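Course handout, unit 6: Learning from demonstration near large occluders
Instructor: Eglė Ozoliņš. Lab sessions: Dario Rizzi.

## 6.1 Problem

A policy trained by behavior cloning maps camera input and joint state to a short chunk of arm commands. Most of the tasks in unit 5 kept the target in both views. Desk tasks behind a monitor do not. As the wrist moves in close, one view can fill with dark, low-texture surface, and the features that fixed the target position at long range are lost.

## 6.2 Two views

Let w be the wrist image and s the external image. The Laltix baseline encodes each one separately, concatenates the features, and predicts a chunk of 30 actions. The gated variant adds a scalar g in [0, 1], computed from w and the joint state, that scales the wrist features before concatenation.
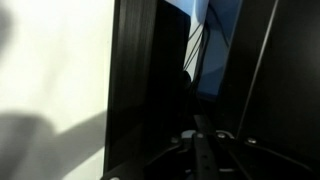
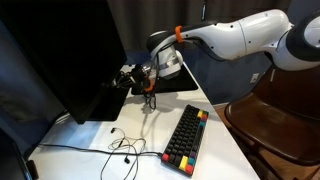

*Fig. 6.1. Desk setup. First: wrist view, with dark panels, three thin cables and bracket hardware. Second: external view, with the gripper reaching toward the back of the monitor.*

Note the contrast in the wrist view. The bolt heads are small, light points on black, and aggressive downsampling removes them. Keep the crop at full resolution for exercise 2.

## 6.3 Training

- Demonstrations: 900, teleoperated
- Held out: 20, never used for tuning
- Random seeds: 2
- Loss: L1 on the action chunk, no weighting on g

With g left free, it tends to settle near 1 early in training and stay there. Sproģis's fix is to drop the external features at random for part of each batch, then the wrist features, never both.

## 6.4 Exercises

1. Derive the gradient of the loss with respect to g for a linear action head.
2. Train the baseline with the wrist image masked. Report error by distance to the monitor.
3. Explain why a low mean L1 error can hide failures in the last few centimeters.

Written answers go to Dario by 17/02/2026.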